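About us

Hello, and thanks for clicking on the page that most people skip! I'm Benedek Tóth, and I run Gendby, a small repair and teaching workshop for people who like old radios, record players and tape machines, and for people who only want theirs to work again.

I started in my mum's spare bedroom with a soldering iron and a Gravon valve radio I'd bought at a car boot sale. It hummed. It hummed so loudly that the neighbours asked what I was up to, and it took me most of a winter to find the fault (a tired capacitor, as it nearly always is). By then I'd read every library book on the subject and was mending sets for friends of friends, who paid me in cake and, now and then, actual money.

We moved into the old Adeleke building, up the stairs at number 70, when the bedroom ran out of floor. It used to be a hat warehouse and it still has the long benches and the big north windows, which are lovely for close work and terrible in July. There are 2 of us full time now, me and my sister, who looks after the bookings and is much better on the phone than I am. If you've rung and had a sensible answer, you spoke to her.

So what do we do all day? Repairs, mostly. You bring the thing in, we have a look, and we ring you with a price before we touch a screw. If it isn't worth doing I'll say so. I've talked plenty of people out of spending money on a plastic music centre from 1984 - and I've also been talked round by someone who danced to one at her wedding, so there's no firm rule. We write every job into the same ledger I began in the bedroom, and the latest one in there is number 3219, a portable with a snapped tuning cord.

The other half is classes. We do an evening course for complete beginners, where you build a little one-band receiver and take it home, and a longer one on record players. No maths to speak of, I promise. You'll need to bring reading glasses if you use them, and wear something you don't mind getting flux on. People come for all sorts of reasons. We've had a retired bus driver, a pair of students who wanted to fix up a jukebox, and one chap who signed up by mistake thinking it was about podcasts and stayed for both courses.

We also keep spares, more than 500 drawers of them, and I'm rather proud of that. Knobs, belts, dial glass, valves, those tiny springs that ping off across the room. A lot of it came from Gikgate, the shop on the high street that closed when the owner retired, and I'm still sorting through his boxes. If you're after something odd, send a photo and a measurement and I'll have a rummage.

We don't do televisions, sorry, and we don't do microwaves at all. We do post things back, well wrapped, but I'd always sooner you came in. The kettle is usually on and there's a chair by the window with a decent radio next to it.

Page last freshened up on February 10, 2024, mainly to fix my spelling.

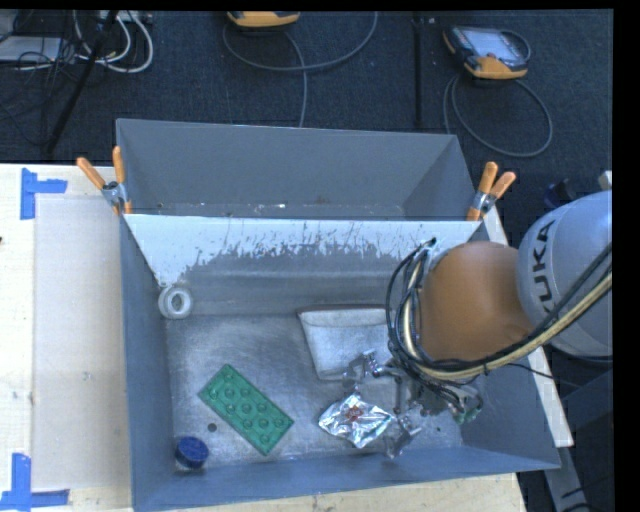 Metal bins and orange-handled clamps.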